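Bench tips, electrophysiology room (bottom of the page = oldest)

Putting these up fast before the February rotation starts. Add your own, sign it or don't.

Pipettes. Pull them the same morning. Yesterday's tips have dust in them, I don't care how good the box is. Store tip up, lid on. If resistance comes out all over the place, check the filament before you start messing with the program. Usually it's the filament. Write the new settings in the log or the next person starts from zero.

Silver wires. Rechloride when the offset starts drifting. Bleach works fine, 40 minutes, then rinse, then rinse again. Should come out an even dull gray. Shiny patches = greasy fingers, sand it lightly and redo. Gloves.

Hum. 60 cycle noise is nearly always a ground loop. Unplug everything, plug back in one at a time, watch the scope. One ground point, short leads, no daisy chains. Aminu found a whole week of noise once coming from a phone charger under the table in the Mulcahy room. Look under the table first.

Bath solution. Make 2 liters, not more, it goes off and then somebody uses it anyway. Calcium last, after its been bubbling a while, or it goes cloudy and you start over. Check osmolarity every batch. Label with initials and what's in it. "Solution" is not a label.

Perfusion lines. Flush with water at the end of the day, then air. Every day. Crud in the tubing will look exactly like a sick slice and you'll blame the slice. Bubbles: flick the line, tilt the chamber a bit, wait.

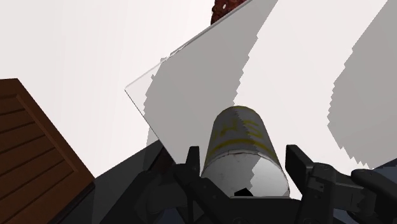

White can with yellow markings, held upright.

Air table. Don't lean on it. Don't rest coffee on it. If it's stopped floating check the tank gauge before calling anybody. Tape the cables down with some slack between the table and the rack, a tight cable carries every footstep in the hallway right to your electrode.

Stimulating coils. Let them cool between blocks, the Tevinura box will cut out on you otherwise and you lose the run. Keep credit cards, badges and hard drives well back. Earplugs, even for short tests. Amplifier on after the coil is positioned, not before.

Files. Name them teh same way every time: initials, animal, slice, cell. Back up before you go home. I have roughly 3000 files on the old drive called "test" and "test new" and they are no use to anyone, including me.

Objectives. Lens paper only. Wipe the salt off the water lens right away, once it dries it's a pain.

Spares are in drawer 63, left side. Take the last one, tell Nelly Betancur so she can order.

More when I get time. Still need to write up the vibratome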